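Notes on Clearing a House in Estdale

In April my sister and I completed the clearance of our late aunt's house in Estdale. The inventory ran to 754 entries, and I set out our procedure for readers who may face a similar duty. We began with the kitchen cupboards, as small objects are the easiest to decide upon.

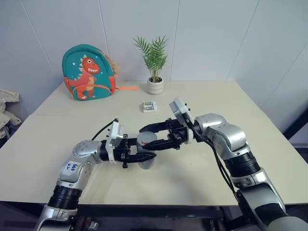 A small gray cup on a light beige tabletop.

Each item was assigned to a relative, to sale or to donation. Disagreements were held over until the evening, and only 11 remained unresolved at the end of the first week. Keabetswe Nkosi, who handled the estate, advised us to keep every receipt – advice I would repeat to anyone.

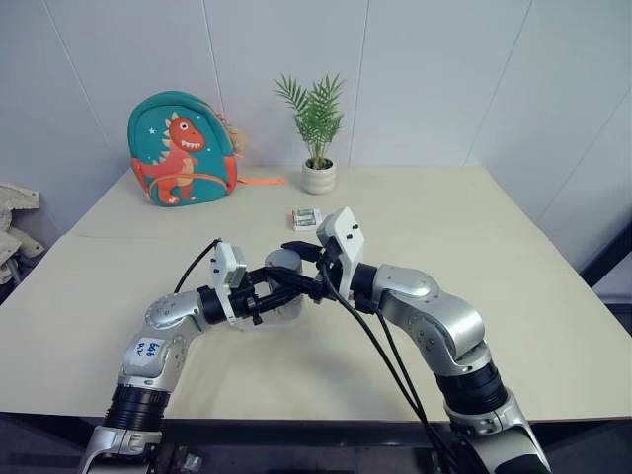 Mixed groups of belongings caused the greatest delay. A drawer or shelf seldom holds one kind of thing, and we lost hours to sorting by type. A teal backpack, a potted plant and a small battery package may share one table, yet each requires a different decision. We therefore sorted by destination alone. Batteries were kept apart from general waste throughout.
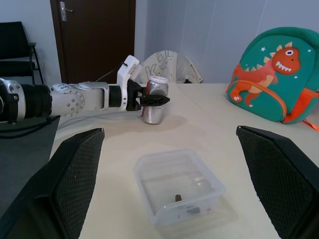 The recycling was left until last, and this was an error. The depot at Limton closes at noon and limits each visit. An upright can with a white lid, such as the silver one on the pale table, should have its lid removed if the local rules require it. We made three trips where one would have served. The remaining furniture was collected the following morning, and the keys were returned to Ms. Nkosi.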